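Sunday, late evening

I slept until nine, which I did not do for a long time. The rain stopped in the night and the street was quiet. I made rice soup with ginger and ate it standing at the window, because the chair was covered with papers from the course.

I must write about the papers first. The second lesson at Zacharopoulos was on Thursday evening and I still have not done the homework. We have to write one page about a sound from our childhood. In my own language I could do it in the time of one cup of tea. In English I wrote "The sound of the loom was" and then I sat for a long time. I looked in the dictionary for the word for the wooden part that beats the thread. My dictionary says "batten" and the teacher's book says "beater." I have chosen beater. It is closer to what my grandmother did with it.

She had the loom under the house, where the air was cooler. When I came home from school I could hear it from the road, two knocks and a pause, two knocks and a pause. If the pause was long I knew that a neighbor had come to talk. I have written this down now, in simple sentences, and it is already half a page. Perhaps the teacher will say again that I use "when" too much.

At eleven I called Mother. She has a cold but she says it is only a small one. She has sold 41 of the cotton scarves since New Year and she wants to buy more indigo thread, but the price went up again. We talked about my cousin's wedding. It will be in the old temple after all, and not in the hotel. She asked if I am eating enough, and I told her about the soup. She asked if I have friends, and I told her about the woman on the third floor who lent me her umbrella. I did not say that I still have the umbrella. I must return it tomorrow!

After lunch I walked to the library to bring back the two books about dyes. One of them was very good. It explained why the same leaves can give a green or a gray, depending on the water. I copied three recipes into the back of this notebook. The other book had beautiful paper but it said little, and the author seemed to dislike weavers. I took out a novel instead, a thick one, with many people in it who have the same family name. I have read 18 pages and I have already gone back to the beginning once.

On the way home I passed the shop called Jindwood, the one that sells secondhand tables. In the window they had a small bench, very plain, for a price that I can almost pay. I stood there in the cold and measured it with my hands against the glass. It would fit below the window if I move the plant. But then where does the plant go? I will think about it until payday. If somebody buys it before then, it was not my bench.

The kitchen tap drips again. I put a cloth under it so that I don't hear it at night.

In the afternoon I wrote a letter to Nantana Wattanapong. I owed her one from before January. She is teaching small children now and she writes very funny letters about them, and mine are always so serious. I tried to put in something funny, the story of how I asked the baker for a "loaf of breath." She will laugh, because she corrected my spelling for six years in school. I wanted to tell her also that some evenings I miss the noise of the frogs so much that I play a recording of them. I wrote it, crossed it out, and then wrote it again on a clean sheet.

I finished the blue border of the table runner after dinner. The tension is better than last week, but the left edge still pulls in a little. My grandmother would make me take it out. I measured it three times and left it as it is. Next I want to try a pattern with narrow brown stripes, set close together, with a thin dark line between each one and the next. Some stripes should be almost the color of honey. I have the dark thread already. For the honey color I will try onion skins, and I have been saving them in a paper bag since the autumn.

Now it is late and my hand is tired. Tomorrow: umbrella, stamps, call about the tap, finish the page for the teacher.
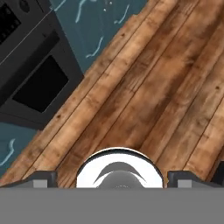
Monday, before work

The umbrella is returned. She was in her slippers and she gave me two oranges. I ate one on the stairs and put the other in my bag for the bus.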